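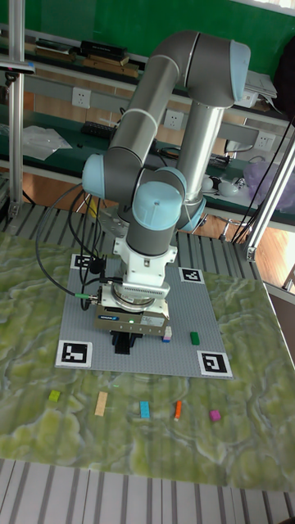 Figure 1. The collection cell at Jarkurbridge, with the gripper low over the studded plate and five blocks on the mat in front.

Papers > Learning from Demonstration > Section 4

Filed under: robot learning, data collection, methods

4. Gathering the demonstrations

4.1 The cell and the task

We should like to spend a little longer on the collecting than papers of this sort usually do. A good half of the questions we were asked after our January talk concerned the way the examples were gathered, and only a few concerned the network that was later trained on them. The cell is a simple affair: a six-jointed arm with a parallel gripper, a square building plate with a printed marker at each corner, and a table covered by a green marbled mat. The task is simple to state as well. The arm is to fetch toy blocks from the mat, one at a time, and set them down on the plate in the place asked for by a short written instruction.

We call one fetch and one placing a demonstration, and a run of them from a given starting layout a session. Each demonstration was driven by a person holding a small hand controller, with the joint angles, the gripper opening and the views from the fixed cameras all written to disc together. In total we kept 477 demonstrations. Of these, 300 were set aside for training at the outset, before anybody had looked at how well they had gone, and the others were shared between validation and the tests described in Section 6. We are rather glad we made the split so early, as the temptation to move a pretty example into the training set was stronger than any of us would have guessed.

4.2 Layouts and starting poses

Our first plan, which we still think was a reasonable one, was to draw every starting layout at random from a computer program and have the operator copy it from a screen. It was slow going. Sebastião Magalhães, who drove the greater part of the early sessions, found that he was spending longer on nudging blocks into their printed angles than on the demonstrations themselves, and the result looked no more varied to our measures than what he produced when left to his own devices. We therefore moved to a looser rule, which we have come to call the Figueiredo rule after the street our old laboratory stood in. The operator lays the blocks out in a loose row, leaves clear mat between neighbours, and turns at least one of them away from the line of the table. The program then only picks the order and the target.

The starting pose of the arm was treated in much the same spirit. We began with a single home position high above the table, and the learned policy duly became very good at leaving that one position and rather poor at everything else. From the second week onwards we allowed a session to open with the gripper anywhere over the plate, provided that the fingers pointed downwards and nothing was held in them.

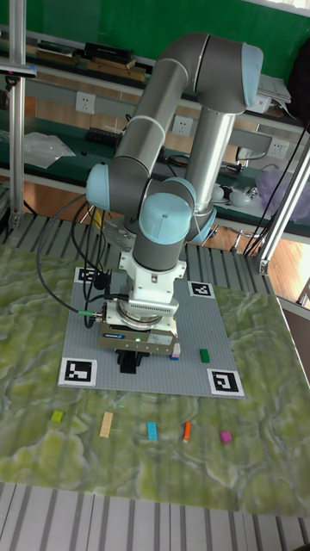

The question we argued over longest was how much help to give the policy in telling one block from another. Some of us wanted plain white cubes and a purely geometric problem; others, with the eventual users in mind, wanted colours and sizes that a person would naturally mention when asking for something. The second camp won, and we have not regretted it. A row such as lime green, beige, light blue, orange and magenta gives an instruction plenty to hold on to, and the long beige block and the thin orange one differ enough in shape that the words "long" and "thin" can be used in place of the colour. We wrote both sorts of instruction for every layout, and the policy was shown one or the other at random during training.

Blocks already on the plate deserve a word too. They serve as landmarks, so that an instruction may say "to the right of the green one" without any need for coordinates, and they also teach the policy to come down carefully beside something it must not knock. In 110 of the demonstrations the target lay directly beside such a landmark, and these were, to nobody's great surprise, the ones our operators found most tiring.

4.3 What we threw away, and what we kept

We discarded a demonstration only if the recording itself was faulty, for instance where one camera stream had stopped early. Clumsy examples were kept. An operator who misses a block, lifts, shifts across a little and tries again is showing the policy something that a flawless pick never can, and 298 of the kept demonstrations contain at least one correction of this kind. Our colleagues at Wisulcombe, who were kind enough to repeat part of the work on their own table, removed such examples in one of their trials, and their policy tended to freeze after a first miss. The comparison is taken up again in Section 6.3.

Every operator was asked to rest between sessions and to write a line or two in the log in their own words. These notes were never fed to the network, but they were a great help to us afterwards, particularly when a stretch of odd behaviour could be matched to a remark such as "controller feels sticky, slower on the left".

Reader comments (3)

grustemberg_lab
Thank you for writing the collecting up at such length. Did you recalibrate from the corner markers before each session, or only when the cameras had been moved?

S. Magalhães
Before each session, and again after lunch if somebody had leaned on the table. It takes a couple of minutes and I'd do it more often if I were starting over.

Penfold
Very much enjoyed 4.3. We threw all our fumbles away last year and are now busy collecting them again. Will the operator notes be released with the data?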